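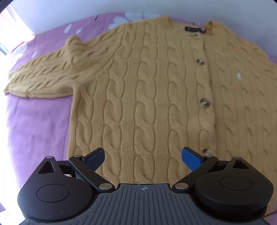

Fig. 2 - Cable-knit cardigan laid flat, face up, neckline at the top

Section 2: Folding a Chunky Cardigan for the Wolitz Drawer Box

Thick cable knits do take up a surprising amount of room, so please don't be put off if your first fold looks more like a cushion than a cardigan - mine certainly did!

1. Spread the cardigan face up on a bed or any other clean, flat surface, with both sleeves out to the sides.

2. Do up the buttons, starting at the neck, and ease the button band straight with your fingers.

3. Smooth the body from the collar down to the hem, going along the cables and never across them. Pay a little extra attention to the shoulders, where the knit likes to bunch.

4. Turn it face down and bring each sleeve in across the back, cuffs pointing towards the hem.

5. Fold both sides in to meet in the middle, then bring the hem up to the collar.

Note: The deep Wolitz box is 50 cm long, and a bulky knit sits best in it on its side.

Caution: Never hang a heavy cardigan for storage, as the shoulders will drop.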